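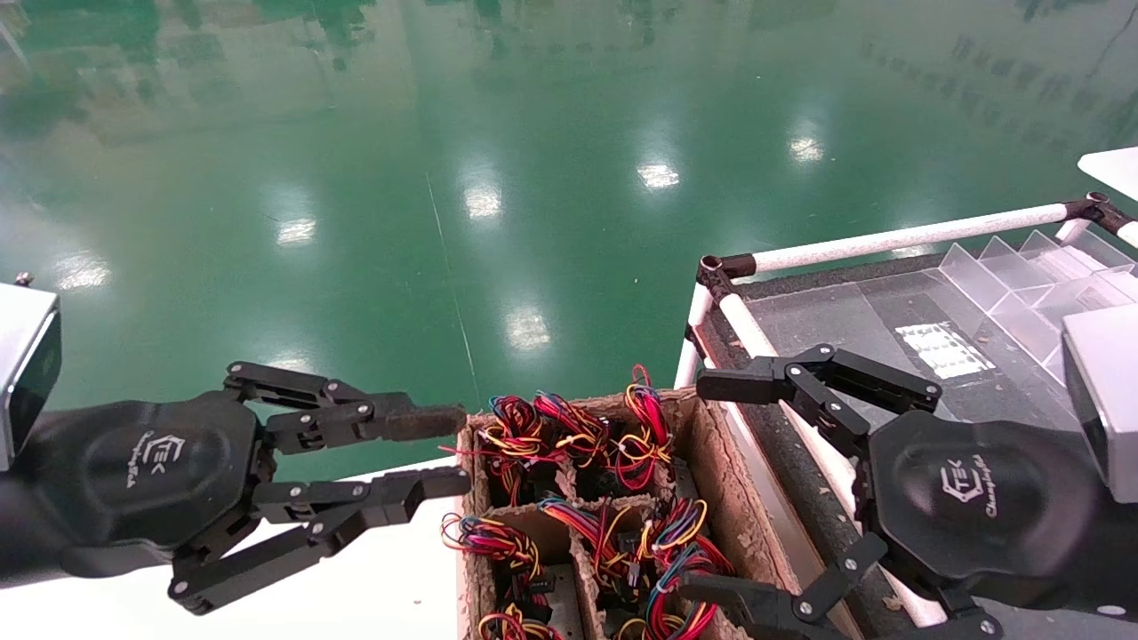
**Pre-session and in-session check, wire harness picking**
Line: Clenmont, teleop area
Task file: Stitia 3, bundle from container to sorting tray
Filled in by: shift lead. Initial every line. Leave a comment wherever the answer is anything other than OK.

## A. Floor and access

- [x] Walkways dry and clear of cables. **OK**
- [x] E-stop reachable from the operator's chair and from the cart side. **OK**, both tested at start-up.
- [ ] Items stored off the floor. **Comment:** move anything left along the back wall onto the rack before the next session.
- [x] Bystanders briefed. **OK.** People working at the benches may stay there while the arms are live, but they must not reach over the cart.

## B. Arms and hands

- [x] Finger screws present and tight. **OK** – one on the left hand took a quarter turn.
- [x] Wrist modules seated, no play by hand. **OK**
- [ ] Joint speed limit set to teaching value. **Comment:** found at the playback value, 400. Reset before enabling. This is the second time, so the Testlow start-up script needs to set it and the operator should only have to confirm it.
- [x] Hands open fully on release of the control grip. **OK**

## C. Harness handling

Loose wire is the main hazard to the equipment on this task. A loop that slips between two links can be pulled tight before the operator feels anything through the controls.

- [x] Bundles checked for bare ends. **OK**
- [ ] No strand caught in the linkage at the end of each pick. **Comment:** not being checked every time. Operators look at the bundle and forget the hand. From now on, open, pause, look at the wrist view, then move.
- [x] Grip force at the low setting. **OK**
- [ ] Bundles lifted straight up until clear of the rim. **Comment:** two operators still drag sideways. Dragged picks go into the demonstration set and the arm will learn them, so mark them as rejects at the time.
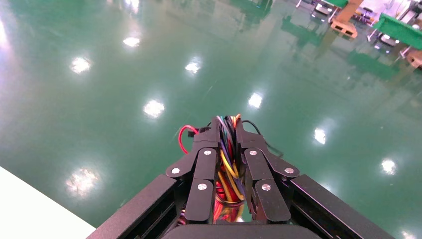
- [x] Connectors inspected after the run. **OK**, none cracked.
- [ ] Stuck bundle procedure followed. **Comment:** disable the arm first, then free the wire by hand. Pulling back on the remote control is not allowed, even for a light snag.

## D. Containers and sorting tray

- [x] Container placed inside the marked reach. **OK**
- [ ] Container in good condition. **Comment:** replace any cardboard box once the top edge starts to tear. Scraps get into the harness and onto the finger pads.
- [ ] Sorting tray wiped. **Comment:** add to the end-of-shift list.
- [x] Cart frame joints tight, cart does not rock. **OK** 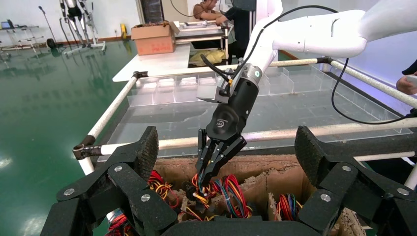
- [x] One arm at a time inside the container unless the task file says otherwise. **OK**
- [x] Arm cables have slack at full reach. **OK** – check again if the cart is moved.

## E. Recording

- [x] Operator rested, changed over at the hour. **OK**
- [x] Rejects marked before saving. **OK** from episode 2363 on. Earlier ones need a second look.
- [ ] Log matches the Lie station clock. **Comment:** 2 minutes behind. Correct before the September batch.

**Result:** cleared to run with the open comments above. Section C items must be closed before a new operator is put on the controls.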